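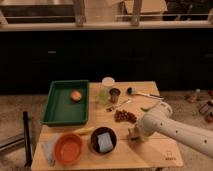
I have been going to open days of one kind or another for 32 years, and I still think most of them are run by people who are a little too fond of a finish line. The one at Clollwood this September was different, and I came home on the bus grinning. The robot arm was working over an ordinary wooden table with a green tray and a bowl with a sponge in it, the sort of clutter I have on my own counter by suppertime, and I felt at home right away!

Poonam Khurana, who was showing our group through, let us stand as long as we liked. Most of us had come over from Rinley expecting music and a big screen (the Nikaveck show last year had both, and I can't remember one thing the machine did).

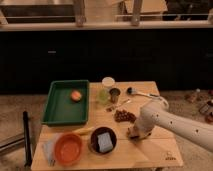 Slow is worth watching

My friend Dwynwen Nicholas thought it was dull, and told me so all the way home. I love her dearly, but she's wrong. A small pile of little round things on bare wood is a hard problem - hard for a toddler, too - and I would sooner see the hard part at its real speed than a slick film of it. More places should open up on a plain Tuesday and let us look.

We use cookies to improve your visit. Accept | Manage

Search this site... Go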